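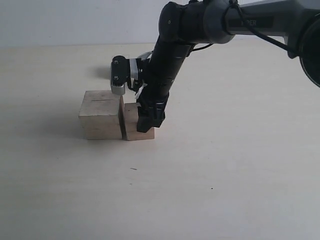
The terraced house remains the most common home in Honinthorpe, and the wall between neighbours remains its least understood part. The town's older streets were built in long rows, each pair of houses sharing a single thickness of brick. Two wooden blocks placed side by side on a table have a face each where they meet; two houses in a Honinthorpe row have one between them, and both households must live with its condition.

A survey published by the Lokham Housing Trust on May 7, 2026 considered 856 of these homes, in which 3,332 people live. Residents were asked about noise, damp and repairs, and whether they knew who was responsible for the wall. In 71 per cent of the homes, the person answering believed that it belonged wholly to one side or the other. 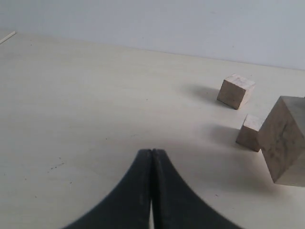 Such beliefs have practical results. A chimney breast is taken out on one side and the stack above is left leaning on the other. Shelves are fixed with long bolts that come through next door's plaster. Most of these disputes are settled over a cup of tea, though a few have lasted longer than the tenancies that began them.

The trust's surveyor, Wafula Rugemalira, recommends that any owner planning work should write to the adjoining household at an early stage, with a simple drawing. He also advises against hard cement render on old brick. Lime mortar allows the wall to dry – a point well known to the original builders and often forgotten in the repairs of later decades.

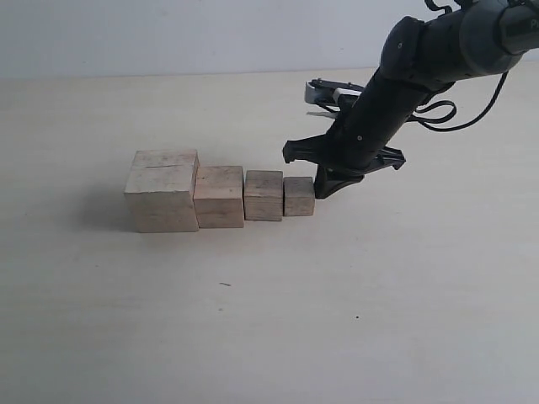 Noise is a harder matter. The report notes that complaints rise in December, when families are indoors and visitors are many. Lining a wall with dense board on a separate frame can help, but it narrows a room that may already be small. In Talach Street, where front rooms are barely wide enough for a sofa and a table, few residents thought the loss worthwhile.
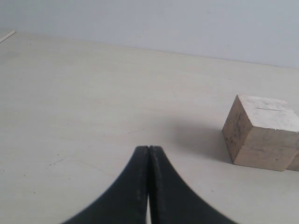

Morfudd Jarman would put up with the smaller room. She has heard the same piano through the same wall for years, she told the trust, and would "give up the alcove tomorrow" for a quiet evening. Her one objection is to paying for the work alone.

On that question the report is cautious. It proposes a shared grant, open to neighbours who apply together, with the first awards to be made in Talach Street.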